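Mon 6 May

Back at the shelf business, after swearing on Saturday I was finished with it.
The dark rounded thing still has no place of its own, and the beige behind it still has that pale patch.

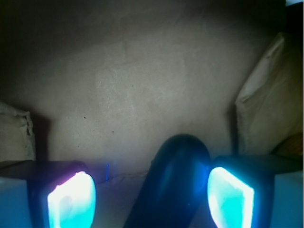 Svenja thinks the patch is old tape, and that a warm cloth and ten minutes would fix it. Maybe. She said the same of the hall door at Skullach and we ended up repainting the whole panel. I rubbed one corner with my thumb tonight and couldn't tell glue from scratch. It could just be wear.

Jonas wants me to order the Holzer insert, 195 with delivery, which he swears will "sort everything." I don't believe in inserts. The last one sorted everything for maybe a week and then held batteries. Besides, what would go in it? One smooth dark object with a domed top, and whatever else I get tired of carrying around the house.

I did set a limit — around 50 for the lot, cloths and paint included. Lorenz laughed when I told him. Fine, let him.

Didn't try the warm cloth. If it lifts the surface I'll have a worse patch and Svenja being sorry at me until August. Will ask Aravind what he used on his, though his came out blotchy too, whatever he says.

Need bread, and the 2 long screws.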